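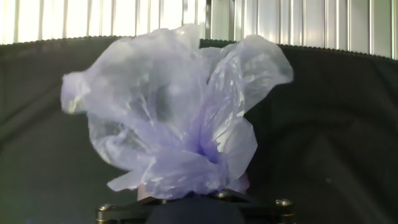

Moncrieff House is open, and people are sleeping in it!

If you've been reading these newsletters for a while you will have put up with a lot of updates about plumbing. Thank you for your patience. I'm very happy to tell you that the plumbing is finished, the beds are made up, and parents with a child on the wards at Gullthorpe Children's Hospital can now stay across the street for as long as they need to, for free.

There are 17 bedrooms over three floors. Each one has its own bathroom (this was the thing families asked for more than anything else, way ahead of television) and most have space for a crib or a rollaway bed, so brothers and sisters can come too. On the ground floor there's a big shared kitchen with a long table, a laundry room that stays open all night, and a quiet room at the back that looks out on the garden. The garden is mostly mud at the moment. Give it until summer.

For anyone new to Dristura, we're the charity that looks after families while the hospital looks after their kids. We pay for parking passes, meal vouchers, gas cards for parents driving in every day, and now a place to sleep. We're separate from the hospital and we don't fund any medical treatment, although we work very closely with the nurses and social workers, who send most families our way.

What it was like before

Plenty of our families come in from Clundolthorpe and the farms beyond it, and that's a long drive on a two-lane road even in good weather. Until now a parent who wanted to stay close had the recliner by the bed, which is fine for one person for a night or two, or a motel out by the highway. If there were two parents, one of them usually went home. If there was a baby brother at home as well, it got complicated very fast.

I sat in on a lot of the family meetings when we were planning the house, and the stories that stuck with me were small ones. A dad who washed his socks in the restroom sink for a week. A grandmother who slept in her car in the parking structure and told her daughter she'd found a nice hotel. A mom who said the thing she missed most was making her own toast. So there are two toasters. They're both the wide kind that take a bagel.

How a stay works

You don't have to fill out a long form. Ask the nurse in charge on your ward, or stop by the family desk next to the main elevators, and they'll call over to us. If we have a room you can usually move in the same afternoon. If we're full, we put you on the list and help with a motel in the meantime.

Parents, grandparents, foster parents and guardians can all stay. Kids are welcome as long as an adult from the family is staying with them. We can't take pets, I'm sorry to say, but guide dogs and other service animals are fine and there's a patch of grass by the side gate.

Front door codes change when each family checks out, and there's a member of staff in the building day and night. Every bedroom has a phone that the ward can ring directly. Fikri Tjoa, our house manager, tested each of them personally by calling from the ward, then running across the street to see how long it took. He has slowed down since his knee started bothering him, but the answer was three minutes from the farthest bedroom to the bedside, and that includes waiting for the elevator. Parents really do ask about this. It was one of the first questions at every meeting.

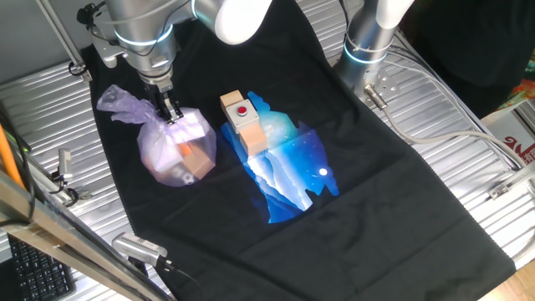 The black T-shirt with the blue mountain print, and a lilac bag.

Our December appeal

Wow. I've been trying to find a better word for it and I can't. We asked you to help us cover the first nights in the house, with each gift paying for one night for one family, and we set what we thought was a pretty brave target of 1,000 nights. You passed it before the appeal closed!

Gifts came in from all over. The middle school in Clundolthorpe held a pajama day. A choir went caroling on Main Street in freezing rain and came back with a bucket so heavy it took two altos to carry it. Several people gave a night in memory of a child, and wrote to tell us about them. We've read every letter, and we're keeping them together in a book in the quiet room for anyone who has given us permission to share theirs.

If you gave and haven't had your receipt yet, please email the office. We had a problem with the mailing labels in the second batch and a few went to the wrong address. It's fixed now, and we're very happy to send another.

What the money does next

Nights are the biggest running cost, and they cover heat, linens, cleaning and the overnight staff. The appeal takes care of a good long stretch of that, and it means we can turn to some of the things we had pushed down the list:

A breakfast shelf, restocked every morning, with cereal, bread, fruit and milk. Some families reach us with nothing but a diaper bag and have no time to get to a store.

Loaner strollers and car seats for siblings.

A desk with a printer. Parents have been filling out insurance paperwork on their phones, and anyone who has tried that will know why we want a printer.

Blackout blinds for the rooms facing the street. A parent who has been up all night on the ward should be able to sleep at ten in the morning, and at the moment those rooms are very, very bright.

Things we could use

We get asked about this a lot, so I've checked with Fikri. New twin sheets in plain colors, please, along with unopened toiletries in travel sizes and phone chargers of every type (they vanish, and we don't mind, take them home!). Grocery gift cards are wonderful at any time of year. We can't accept used toys, used bedding or home-cooked food, because many of our families are going back and forth to children who pick up infections easily. Please call before you bring anything large. We have one storage closet and it's full of cribs.

If you'd like to give time, the kitchen team cooks a hot supper every Tuesday and always needs people who can chop. The training is one evening and there's a background check, which takes a few weeks, so it helps to apply early. Groups of up to six can come together. You'll be on your feet the whole time and you will smell of onions, and I promise it's one of the best evenings you can spend.

Come and see it

We're holding a supporters' open house once the garden path is laid. We'll only show the shared rooms and one bedroom that's free that day, as families will be staying and their privacy comes first. Look for the date in the next newsletter. Parking on the hospital side is a nightmare, so use the lot behind the library and walk through.

One more thing. A mom who stayed in January left a note on her pillow and said we could print it. It says: "I heard him laugh on the phone at breakfast and I was in his room before he'd finished telling me the joke." It's taped up over the desk in the office now, and I read it most mornings while the computer starts up.

Thank you all so much. If you have a question about staying at Moncrieff House, or you know a family who could use a room, call the family desk or reply to this newsletter and it will come straight to me.

Kojo Bawa
Family Services, Dristura
February 18, 2022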